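7th May

What a day in the simulator! I meant to write two lines tonight and go to bed, but my head is too full of it, so here goes.

The Brollura task is supposed to be the easy one. Pick up a thing from the marble counter, put it in the white bowl, let go, back off. We ran 200 tries of it overnight at Draltalville and I came in with my coffee expecting a dull table of passes. Seven of them had thrown the safety stop, all on the same fault: wrist past its limit, arm still pushing. Seven! I was thrilled (I know, I know, but a fault that repeats is a fault you can catch).

I started with try 348 in the running list, the mushroom one.

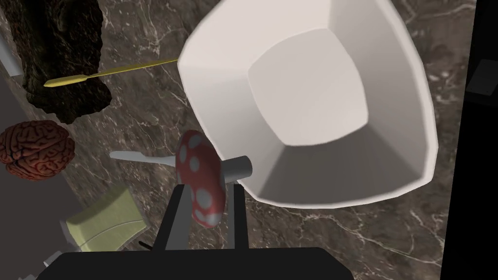 *Mushroom in the gripper, bowl up ahead. I love that silly spotted cap.*

The grip numbers looked great and so did the force. But the log says the planner had already lost track of which way was up for the wrist camera. Somewhere in there the angle flips sign, the arm thinks it has lots of room to turn, and it keeps on turning until the stop kicks in. The stop did its job every single time, which I wrote in big letters at the top of my notes. On a real arm that's the line that matters.

So I spent the whole morning on camera angles – scrubbing back and forth through the replays, writing down the wrist numbers, getting marble wherever I looked.

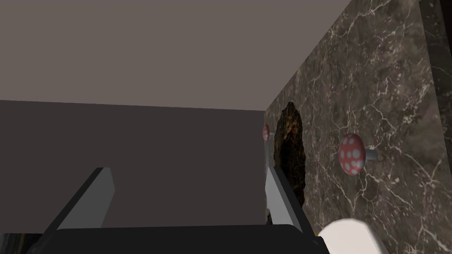 By lunch I had the flip pinned to one small piece of the Ghumman update, the part that turns camera angles into arm angles. It's fine as long as the wrist stays on one side of straight down. Cross over and it hands back the mirror answer. Four lines of code! I read them over and over and they looked perfectly innocent.

What really got me going was the afternoon. I'd been thinking of it as a one-arm bug, so I switched to the two-arm setup with the mug to see if the other arm would stay clean. I put the wrist limits way down so it would stop early, and stepped it by hand with my finger over the key the whole time. The log showed the same sign flip in both arms, a few steps apart. I may have yelled.

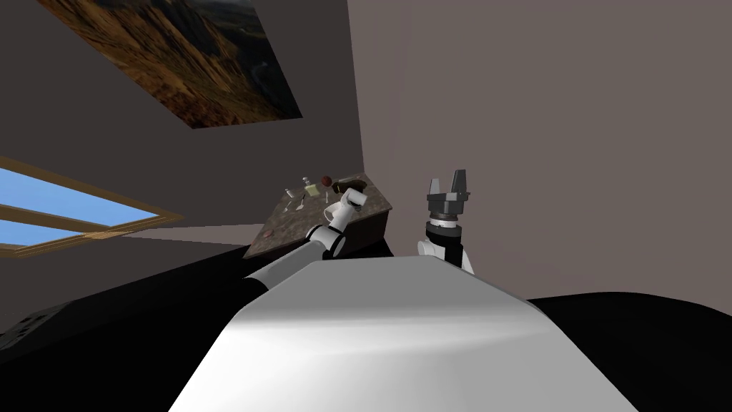 Firnora wrote back within the hour, and asked me to hold off on the fix until the stop itself had been tested with the flip left in, and to keep both arms off the real bench until then. Fair point, and one I'd skipped right over in my excitement. If we patch the angle first, we lose our best way of making the stop work hard.

So tomorrow: leave the bug alone, run the mug task again with the old limits, and write down how far each wrist gets before it halts. I also need to ask for more disk space, the replays are eating everything. Then the four lines. I already have the new version on a sticky note by the keyboard and I'm itching to type it in.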